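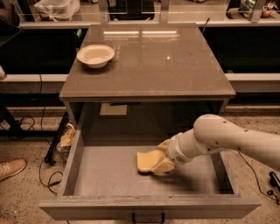

Kurkodeo

Kurkodeo is a weekly radio programme and podcast on old stories and the people who retell them. Presented by Ingrid Haddad, produced by Marisol Tillman. Each edition runs to one long interview, normally with an author, sometimes a translator or a storyteller. Subjects have included flood tales, the Odyssey, Welsh legend, saints' lives and the Book of Job.

Contents
1 Background
2 Format
3 Notable editions
4 Reception
5 Book
6 See also

Background

Haddad had been reviewing books for a local station, Trinix, when Tillman asked her to fill an empty evening slot. The first run was meant to last one autumn. It was extended twice, then made permanent. The title is a nonsense word from a skipping rhyme Haddad learnt as a child, and has no known meaning. Listeners have written in with suggestions, none accepted.

Early programmes went out live. Moved to recorded after an edition on Jonah overran and lost its last few minutes to the news. The podcast version began the following October and carries material cut from the broadcast.

Format

A reading first, usually under two minutes, done by the guest. Then the interview. Haddad works from handwritten notes and does not send questions ahead. No music, apart from the opening theme (solo clarinet). Broadcast length is 75 minutes, podcast length varies.

Guests are asked at the end to name a story they dislike. Cinderella is a common answer. The Prodigal Son comes up too, generally on behalf of the elder brother.

Notable editions

"Ruth at the Gate". Two-part edition on the Book of Ruth, with much of the second part given over to Naomi. Often recommended as a starting point.

"The Marchetti Letters". On a family correspondence in which three sisters retold the same folk tale to each other over many years, changing the ending each time. Haddad read the letters herself, the only time she has done the reading.

"Noah's Wife". Broadcast 9/21/19. A discussion of the women who go unnamed in flood stories, and of the medieval plays that made her a comic scold. Drew the largest postbag of any edition, 114 letters, a good many of them disagreeing with the guest's view that the plays were kinder to her than they look.

"Nateck". Edition on an invented saint and how a village came to keep his feast day anyway. Not availible as a podcast.

Reception

Generally warm. Reviewers have praised the slow pace and the lack of trailers; complaints mostly concern the sound, which was poor in the first run. One newspaper critic called it "a programme that lets people finish", a line later printed on the book jacket. Haddad's habit of disagreeing with guests on air has been both liked and disliked.

The 99th edition was recorded before an audience, Tillman having decided that the 100th would be to much fuss.

Book

A selection of interviews was published as The Elder Brother and Other Complaints. Edited by Tillman, short introductions by Haddad. The first printing was 1,978 copies. The paperback drops the chapter on Job and adds an index.

See also

Flood myth
Oral storytelling
Mystery plays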